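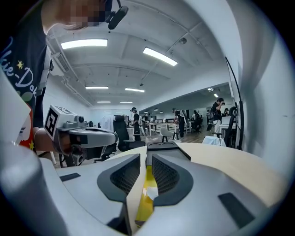
La table ronde a changé de place en août. Elle était contre le mur du couloir, elle est maintenant du côté où l'on circule le moins, et je m'y installe plus volontiers. Je l'avais achetée chez Fandero avec l'idée de la garder pour les réunions. Elle sert surtout à poser de petites choses, à les trier et à les remettre dans leurs bacs.

Le plateau clair me convient. On voit tout de suite ce qui traîne. Le bord rond demande un peu d'habitude, les objets posés trop près finissent par terre. Traian Marinescu voulait un plateau rectangulaire, nous en avons parlé deux fois et j'ai gardé le rond.

Pour les petites pièces, j'utilise des bacs plats. J'en ai pris 13 d'un coup, et c'était trop. Quatre suffisent, les autres sont dans l'armoire.
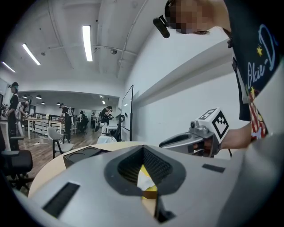

Le bac noir à rebords, sur la table ronde.

Je range en fin de journée, vers 18 heures, et je passe un chiffon sur le plateau. Il reste à trouver une lampe. Nelu Mocanu m'en prête une la semaine prochaine, je verrai si elle tient sur le bord.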